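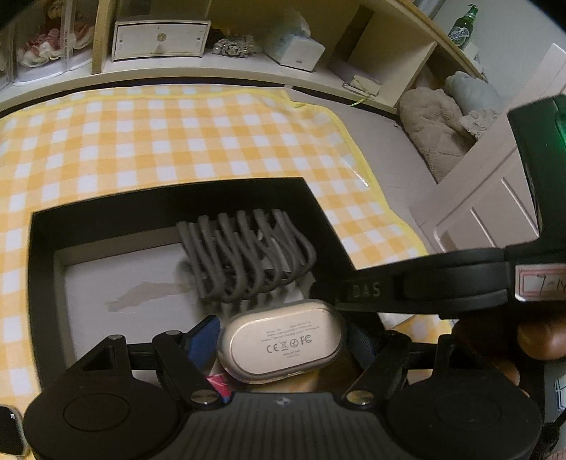

El calendario de contenidos no le debe nada a su audiencia

Llevo años oyendo que la constancia es la madre de todas las virtudes en redes sociales. Publica cada día, publica a la misma hora, publica aunque no tengas nada que decir. Lo repiten las agencias, los cursos en línea y las herramientas de programación, que casualmente cobran por número de publicaciones programadas.

Yo también lo vendí. Entre mis clientes estaba Rornier, una tienda pequeña de accesorios con un equipo de seis personas, y le preparé un calendario de 40 publicaciones al mes. Quedaba precioso en la hoja de cálculo: colores por categoría, frases inspiradoras los días flojos, una encuesta de vez en cuando. La dueña lo imprimió y lo colgó en el almacén.

Al cabo de un trimestre miramos los pedidos. De las publicaciones del calendario, casi ninguna había llevado a alguien a la tienda. En cambio, una respuesta larga y un poco malhumorada a una clienta que preguntaba por las devoluciones seguía trayendo visitas semanas después. No estaba programada, no tenía diseño y la escribió la persona que prepara los paquetes.

Se me dirá que un caso no demuestra nada. De acuerdo. Pero tampoco demuestran nada las gráficas con las que se defiende lo contrario, y a esas se les exige bastante menos. Cuando una agencia enseña que las cuentas que más publican crecen más, habría que preguntar cuántas crecen y por eso contratan a alguien que publique. La flecha puede ir en los dos sentidos y en las presentaciones siempre va en el que factura.

Birthe Norðdahl, que llevó la comunicación de Skov antes de pasarse a la atención al cliente, me lo planteó de otra manera: ¿cuántas de las marcas que sigues echarías de menos si callaran un mes? Hice la prueba con las mías. Seguía a unas 300 cuentas comerciales y me salieron muy pocas. Dejé de seguir a las demás y no he notado la diferencia.

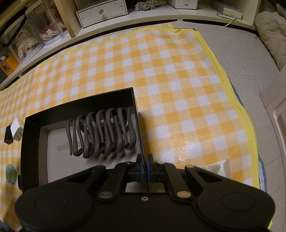 Lo que me molesta del calendario es el orden en que obliga a pensar. Primero aparece el hueco y después se busca con qué llenarlo. De ahí salen los días mundiales de cualquier cosa, las preguntas que no interesan ni a quien las formula («¿eres más de café o de té?») y esos vídeos en los que alguien señala textos flotantes. En enero conté 37 felicitaciones de año nuevo de empresas a las que solo les había comprado una vez.

¿Y el algoritmo? Premia la frecuencia, dicen. Puede ser, esta temporada. La anterior premiaba los comentarios, y antes los vídeos en directo, y en cada cambio hubo que rehacer la estrategia entera, con su presupuesto. No conozco otro gasto que se apruebe con explicaciones tan vagas.

Hay negocios a los que publicar mucho les conviene. Un restaurante que cambia el menú a diario tiene algo nuevo que contar a diario. Una librería con actos, también. A Rornier le propuse bajar a lo que pudieran escribir ellos mismos, sin cuota, y dedicar las horas liberadas a contestar mensajes antes de las seis de la tarde. La dueña aceptó con bastante desconfianza. El calendario, por cierto, sigue colgado en el almacén, y ahora apuntan en él las vacaciones.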